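Support Ticket - Two-Arm Table Cell, Jetside Site
Status: Open, awaiting confirmation
Reported by: Thư Tô
Assigned to: Joaquín Jara
Last updated: July, 15:00

Reported issue: The right arm halts with a joint load warning when it is sent to pick up a small capped vial from the wood. The left arm completes the same routine without a warning. The fault was repeated 3 times before the ticket was opened.

Initial response: The operator was asked to stop the routine, leave the table items in place and provide one view from overhead and one from table level.
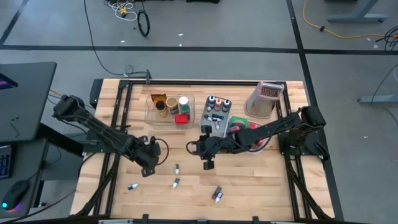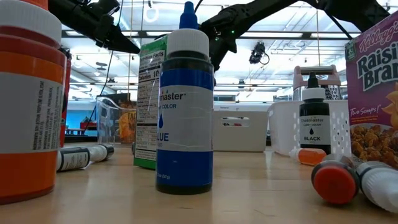 First picture: both arms and side rails from overhead. Second picture: bottles and boxes at table level, with the arms behind.

Assessment: The support desk requested a check of the cable run along the right arm, as a tight cable can raise the load reading near full reach. Pascal Gerlach inspected the run and reported one tie fastened too close to the wrist joint. The tie was cut and refitted with more slack - no cable was replaced.

Action required: Speed is to remain reduced until the right arm has completed 100 picks without a warning. The mounting bolts on both side rails are to be checked before full speed is restored. Chunhua Shi will record the results in this ticket.

2 comments | 0 shares
Contact Jetside Support | Copyright Jetside | Back to top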